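Thursday, November 22, 2018

Pie crust, again

Quick one today, oven is already on and I have maybe ten minutes.

So. The crust. Third year in a row I'm making it from scratch and I still don't trust myself. Last year it shrank down the sides of the dish like a wool sock. Tasted fine. Looked terrible. The year before that, soggy bottom, pumpkin soup on top basically.

This time I did it the night before. Butter in the freezer, cut in small, flour straight out of the bag (Mevley, the plain one, 121 grams per crust plus a bit for the counter). Ice water a spoon at a time. Stopped way before it looked like dough. Wrapped it up, went to bed. Did not touch it. Hardest part.

Blind bake at 400 with the dried beans in. I use the same jar of beans every year, they smell like toast now. Then beans out, back in till the bottom looks dry. My oven runs hot on the left so I turn it halfway, forgot once, you can tell which side.

Filling is just the recipe off the Kivi can with less sugar and more ginger. I know. I tried roasting a real pumpkin one time, took all afternoon and everybody liked teh can one better.

Table still needs doing, potatoes not even peeled. Priorities.
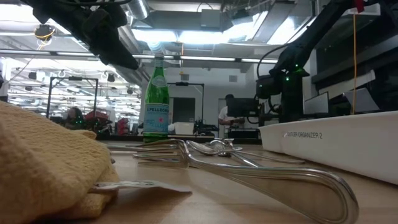

Anyway the second pie is apple, same crust, and I'm leaving the top rough this year. No lattice. Lattice made me cry in 2016. Just a lid, some holes, egg wash, sugar. If it leaks it leaks, theres a tray under it.

Will report back on the shrinking. Timer's going, got to run. Happy Thanksgiving, eat too much.

Posted in: baking, holidays
2 comments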